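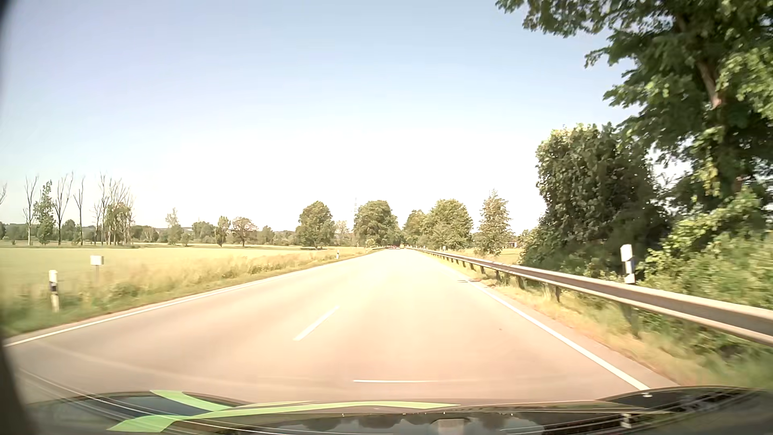
Issue 21, page 9

The long way to work

Anselmo Giraldo tunes pianos. He has done it for most of his adult life, first as an apprentice in the workshop of a dealer called Brodero, and later on his own, driving between farmhouses, chapels and village schools that no longer have a tuner within reach. We spoke in August, at his kitchen table, when the schools were shut and he had time to talk.

He did not come from a musical family. "My father sold animal feed," he said. "We had a radio and that was it. I went to Brodero to sweep the floor and carry things, and I was there a year before I was allowed to touch a tuning pin."

The first thing he was taught was how to listen for beats, the slow wavering heard when two strings are almost at the same pitch. Old Huamán, who ran the workshop, made him sit at one instrument and bring the same note in and out of tune until he could do it without thinking. "I hated it. I went home with that note in my head and it was still there at breakfast. But I still use that note when I want to check my ear."

Most of his customers have uprights, many of them inherited. He is careful about what he tells people. A piano that has stood beside a radiator may have a cracked soundboard or pins that will not hold, and tuning it is money thrown away. "They don't want to hear that about their grandmother's piano. I say what it would cost to repair and what it would cost to leave it, and then I drink my coffee and let them think."

Does he ever get it wrong? He said he does. He once advised a family in Barkach to give up on an upright that had been kept in a barn. They kept it anyway, dried it out slowly over a winter and rang him again in the spring. "It wasn't good, but it was a piano. I tuned it in two visits and I still go there. The daughter plays it better than it deserves."

An ordinary visit takes him an hour and a half, longer if the instrument has been left for years. In that case he raises the pitch in stages, as pulling every string up at once can break the old ones. He keeps a notebook for each district, with the state of the hammers, the humidity in the room and the name of the dog. He has never used a computer for it.

He does own an electronic tuner, and he uses it to set his first note in noisy places. After that he puts it away. "The machine is right about each string. It doesn't know this piano has a stiff bass and a thin top, and you have to make them get along."

The school in Clesturov is his largest customer, with 4 pianos, all of which are played hard. He finds pencils in them, and coins, and once a whole sandwich wrapped in foil. He does the school before lessons begin, starting at six in the morning, while the heating is off and the corridors are quiet.

I asked about money. He charges the same for a chapel as for a private house and has put his price up twice. The driving is what eats into it, he said - petrol, tyres, the hours when he is not earning. He has thought about taking work only in the towns. "Then who goes to the others? Some of them are 100 kilometres from the next tuner, and he's older than I am."

There is no apprentice at present. Two have started with him and both left, one for the army and one for a job in an office. He would take another, he said, if the right person asked, and musical training would not matter much to him. He would want someone patient who could lift.

His own piano stands in the front room, under a cloth and a pile of post. He admitted that he had not tuned it since Easter.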